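Markets > Stallholders > Set-up guide > Part 4

Home | Stall bookings | Set-up guide | Market map | FAQ

4. Setting up your food stall on market morning

Right, you've booked your pitch, you've got your confirmation email from Fonen, and now it's just you, a van full of produce and a patch of pavement. I've done this more mornings than I care to remember, so let me walk you through it the way I do it myself (my way isn't the only way, but I'm usually open before the coffee guy!).

Before you start, have these within reach: your pitch card, your canopy, four leg weights, two folding tables, your price signs and your cash float.

1. Drive in by the Worku Street gate and show your pitch card. Your pitch number is in the top corner. Mine is 173, way down by the bouncy castle, and I love it there – parents stand still for ages and they get hungry.

2. Unload everything onto your pitch first, then move the van out to the traders' lot. Please don't start building with the van still in the lane. The whole row behind you is waiting.

3. Open the canopy halfway, with one person on each side, and walk it out until the corners click. Then raise the legs one notch at a time.

4. Hang a weight on every leg before you do anything else.

CAUTION: Never leave a canopy unweighted, even on a calm day, even for a minute. I've chased mine across a parking lot and it is not a story I enjoy telling.

5. Set your tables in an L, with the long side facing the shoppers. Lock the legs and give each table a good shove to test it.

6. Put heavy produce (squash, potatoes, melons) at the ends of the table over the legs, and keep berries and greens toward the back in the shade.

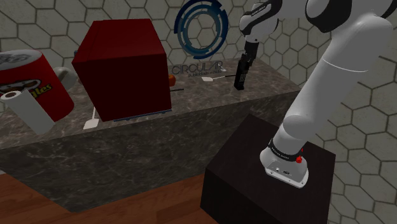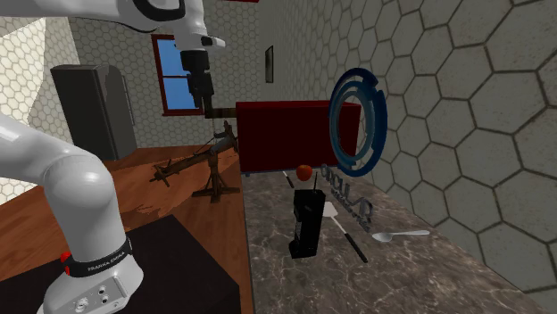
7. If you're offering samples, set up your hand-washing station now, while you still have elbow room. You'll need a water jug with a tap, a catch bucket, soap and paper towels. Sample cups go under a lid, and toothpicks go in a shaker so people aren't digging around with their fingers.

NOTE: Samples of cut fruit have to be kept cold. I use a Nistulent tray with the ice packs underneath and swap the packs when they start going soft. Any tray that holds ice will do.

8. Put up your price signs. Write them big! Say whether it's each, per pound or per bunch, or you'll be answering that question all day long.

9. Switch on your scale, let it settle with nothing on it, and press zero. Then check it with your test weight. If the reading is off, don't sell by weight until it's been looked at – sell by the bunch or the bag for the day and find Lensa Gebretsadik at the info tent. She keeps a spare Flarnov scale you can sign out.

10. Count your float, put on your apron and wait for the opening bell. No sales before the bell, please, even to your neighbors.

NOTE: From April we open earlier, so check the times in your confirmation email.

Packing up is in Part 5. Leave your canopy standing until the closing bell, and take the leg weights off last.

Last updated 2024-01-25

Contact the market office | © Fonen Markets | Back to top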